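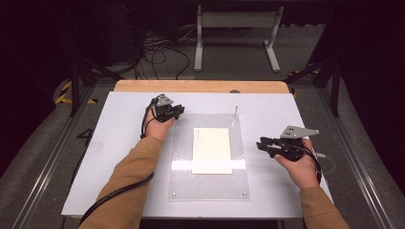 Visit report: Dolan refinery and casting floor, Skikley

The Dolan refinery sits at the eastern end of the Skikley industrial estate, behind a double fence and a small weighbridge. Visits are limited to eight people and have to be booked through the trade desk. Ours began at 7.30 am with an identity check, a locker for phones and keys, and a walk through the metal detector, which is repeated on leaving with the sensitivity turned up.

Intake is the first stop. Scrap jewellery, mine doré and bench sweeps arrive in sealed bags and are weighed twice, on separate balances, in front of two staff. Each lot is melted before sampling so that the assay represents the whole parcel. Pin samples are drawn from the melt with a vacuum tube and sent to the laboratory on the floor above.

Cathal Brophy, the assay manager, took us through fire assay by cupellation. X-ray fluorescence is used for sorting and for a first estimate, but settlement is always made on the fire assay figure. The muffle furnaces run at a little over 900 degrees. Lead is absorbed into the cupel, leaving a bead of gold and silver, which is rolled flat and parted in nitric acid. The remaining gold is annealed and weighed on a microbalance. The laboratory handles roughly 200 determinations a day, all with check samples in the same tray.

Refining is by chlorination followed by electrolysis for the material that needs to reach four nines. The cell room was closed for maintenance, so we saw it only through the door panel. Fume extraction was replaced in December and the noise level on the walkway is noticeably lower than at Ginley, which has a similar layout.

The casting floor makes grain and small bars. Grain is poured into a stirred water tank, dried and screened, then packed in plastic jars for the jewellery trade. Bars up to 400 grams are cast in graphite moulds under an inert atmosphere – larger sizes are sent out to Brarkberg. Lot 608 was going through marking during our visit, with fineness, weight and serial number applied in one operation.

Questions at the end were mostly on turnaround. Small parcels settle in three working days, with the customer's reserve sample held until both parties have signed. Minimum lot charges are listed on the intake form. Enclosed shoes are required and natural-fibre clothing is preferred on the casting floor. Parking is on the street side of the weighbridge only.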